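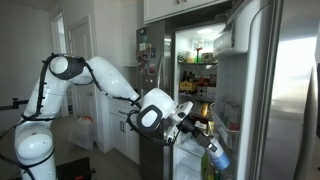 Fridge day, at last

Home | Diary | Recipes | Garden | About | Older entries

December, a little after 2 in the afternoon, and I have a mug of tea and no excuses left. The fridge has been on my list since before Thanksgiving and I kept sliding it to the bottom, under things like "buy stamps" and "look at the gutter." Then last night I went in for the mustard and needed both hands and a good deal of patience to get it, and I thought, right, tomorrow.

I love a French-door fridge, I'll say that first. When we moved to Mustbridge I swore I'd never need that much room. Our old one in Plestton was a skinny thing with one shelf that tilted, and I fed a household out of it for years! Give me twice the space and what do I do? I fill it. The middle shelf is the worst of it, yellow packets and red packets jammed in shoulder to shoulder with the dark bottles, and every time I want one thing I have to take out four others and find them somewhere to stand.

The top shelf is jars, mostly. Jars and tubs and my little red flower in its pot, which lives up there near the middle, right under the light, looking very pleased with itself. I do like opening the door to it first thing, before coffee, when the rest of the kitchen is gray and I'm not fit to talk to. It stays. Everything else up there has to earn its place.

I started with the jars — I always do, they're the ones that tell on you. Three kinds of pickle, all open. A cherry jam from the Jekotlow market that I was saving for something special, and I can't for the life of me remember what. I had it on toast at eleven this morning standing up at the counter, so that's that one dealt with (it was very good, and I should have eaten it in the summer). Two jars of the same horseradish, because I never check before I go shopping. I poured one into the other, which my mother would not have approved of.

Trash bag on the floor by the cabinets the whole time, so I could drop things straight in. I used to carry everything across to the can one piece at a time and by the third trip I'd wandered off to fold towels. With the bag right there I just keep going. It got heavy faster than I'd like to admit.

The door shelves I did in a bit of a temper, because something had dripped down there and set like varnish. Warm water and baking soda, 5 minutes under a wet cloth, and then it mostly came up. Mostly. There's a corner I can't get a finger into and I've decided to live with it.

Then the drawers. I'm glad they're clear ones, I'd never remember what was in them otherwise. I found a lemon I had no memory of buying and half a cabbage that still had a few good days in it, so that's tonight's soup, with the Aasen potatoes if they haven't sprouted. The green-topped tubs go down at the bottom and I've promised myself I'll put a bit of tape on each lid with the month on it. I have made this promise before. I did buy the tape this time.

I did not touch the outside of the door! All those magnets and photos. I know the stainless looks smarter bare, and every so often I stand there and think I should take the lot down and give it a proper polish, and then I start looking at the pictures and it's twenty minutes gone and the door is just the same. There's one magnet from a mill museum that has never held up anything heavier than a receipt, and I'd still be sad if it went.

What else. The handles on the lower cabinets need a wipe too, I noticed while I was down there on my knees. The floor as well. It's always like this, I clean one thing and it shows up its neighbors. Tomorrow, maybe. My back says tomorrow, anyway.

Soup on by four. I need to remember to put mustard on the shopping list, since the whole thing started with the mustard and there was hardly a spoonful in it.

Comments (3)

pickledbeet: Two horseradishes! I had 14 half-used salad dressings when I did mine last month. I was ashamed of myself.

Marshlane: Try an old toothbrush on that corner. And leave the magnets alone, a bare fridge looks like a dentist's office to me.

soup_and_socks: Does the flower really do all right in the fridge? I'd never have thought of putting one in there, but now I want one.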